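Gevberg » Work with us » Trials » Call for bench testers, Clamberg sorting kit

Posted 25/03/2024 by Selamawit Chala

We are looking for people to spend two paid days being irritated by our software, and to tell us so in writing. You will need a computer, a desk to put it on and a fairly low threshold for nonsense.

The task is sorting small parts into an orange container with compartments, using a simulated arm.

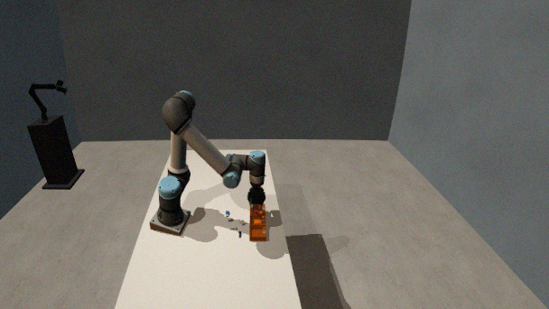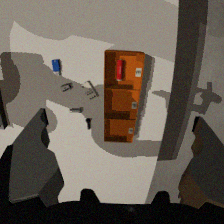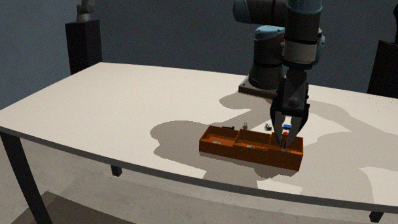

Clamberg is a kit for small workshops that have been told they ought to automate something and would quite like to find out what before they pay for it. You get the simulated bench, a library of jobs and a planner that takes instructions in ordinary sentences. Hazem Kettani wrote most of the planner, and it has inherited his habit of doing precisely what was asked. Tell it to "tidy up" and it will want to know what you mean by up. The parts are small and mostly grey or black, with a bright blue one among them, and so far our own staff have steered every instruction towards the blue one. It's easy to name. We want to see what happens when somebody who doesn't work here tries to ask for one of the others.

What you would be doing

On the first day you install the kit from the printed guide. Please use the guide. We know you could manage without it, and so does everyone who has ever rung the support line. You then work through the sorting jobs at your own pace, typing instructions as you'd say them to a new starter, and keep a log of whatever annoyed you.

On the second day you set up a job of your own. Past efforts include cutlery, fuses and a very ambitious attempt at jigsaw pieces that went on into the evening. Afterwards there is a call with Selamawit, who will ask what you thought and then sit quietly until you say what you really thought.

Who we want

People who handle small parts for a living, or used to: fitters, repairers, stores staff, model makers, dental technicians, anybody who owns more than one pair of tweezers. You don't need to be able to program. If you can, you may still apply, but kindly resist fixing things.

We can't take anyone employed by Oler, who distribute the kit and are far too polite about it. Relatives of Hazem are also out. A Kettani applied last October under a middle name and gave us full marks throughout.

Places and pay

There are 55 places. Each tester is paid 69 pounds for the first day and the same for the second, on receipt of the log. A log reading "fine" counts as a log, but only once. Your computer should be able to run a modern game without sounding like a hairdryer. If it can't, say so when you apply and we may be able to lend you one.

You keep the licence when the trial ends. You don't get an arm. The arm is extra, and the sales page will be delighted to tell you how much.

How to apply

Send no more than 2,000 characters on the worst set of instructions you have ever had to follow, and what you did instead. CVs are welcome but will be read second. Use the form at the foot of the Trials page and choose "Clamberg bench" from the menu; "General enquiry" goes to Hazem, who will answer the question exactly as you put it.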